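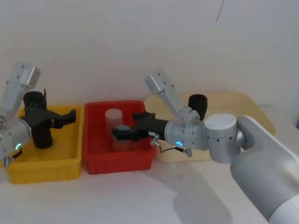 What is in the Wuletti word list, and who can use it?

It holds 871 entries of kitchen and garden vocabulary collected from letters, recipe cards and allotment notebooks, and anyone can use it for teaching, research or their own writing as long as the credit line at the bottom stays with the file.

# Wuletti Word List

## Summary

The list covers everyday terms for food, tools, weather and soil as people wrote them down at home. Most come from the Fairclough letters, a family collection that Natalie Treloar typed up over two winters. The rest are from notebooks lent to us by people who answered a notice in the Jandico newsletter.

Spelling is left as written. If a writer put "rubarb" in one line and "rhubarb" in the next, both are in the list and point to the same headword.

## Files

- `words.csv` – the main list, one entry per row
- `sources.csv` – which letter or notebook each entry came from
- `variants.csv` – other spellings
- `notes.txt` – longer remarks that would not fit in a cell

All files are UTF-8 with commas between fields. Some remarks have commas in them, so those cells are in double quotes. Older spreadsheet programs may ask you about the encoding when you open the file.

## Columns in words.csv

- `id` – a number that never changes, even if an entry is removed
- `headword` – the modern spelling
- `as_written` – what is on the page
- `topic` – one of 9 topics, such as baking, storage or pests
- `source_id` – matches `sources.csv`
- `sure` – y or n, where n means the handwriting could be read another way

## How it was made

The first pass pulled every noun from 3,000 typed lines. Keith Treloar and Jade Mellor then went through the results separately and marked what to keep. Where they disagreed, the entry went to Tia Horrocks, who had the final say. Names of people and streets were taken out at this stage.

Plant names were checked against the Trusedero seed catalog. It is old and leaves out a lot of beans, so the bean entries are less reliable than the others.

## Known problems

- Storage words are thin. Only six of the writers mention cellars or root clamps at all.
- The topic "weather" and the topic "soil" overlap. Frost is in both.
- Dates are missing for most recipe cards.
- Two notebooks share a source number. This will be fixed in the next version, and the old number will be kept as a note.

## Changes

The November version added the variants file and corrected the jam entries. Before that, "set" and "sett" were listed as different words.

## Credit line

Wuletti Word List, from the Fairclough letters and lent notebooks. Typed by Natalie Treloar, checked by Keith Treloar, Jade Mellor and Tia Horrocks.

Last updated: November

## Comments

**Neville Birkett**
My grandmother wrote "tatie hole" for the place she kept potatoes. Is that in? I looked under storage and couldn't find it.

**Tia Horrocks**
It isn't in yet, Neville. If you have it in her handwriting, a copy of the page would let us add it with a source.

**Neville Birkett**
I have a shopping list with it on. Will send.

**Jade Mellor**
The `sure` column has a few blanks in the pests topic. Treat them as n for now.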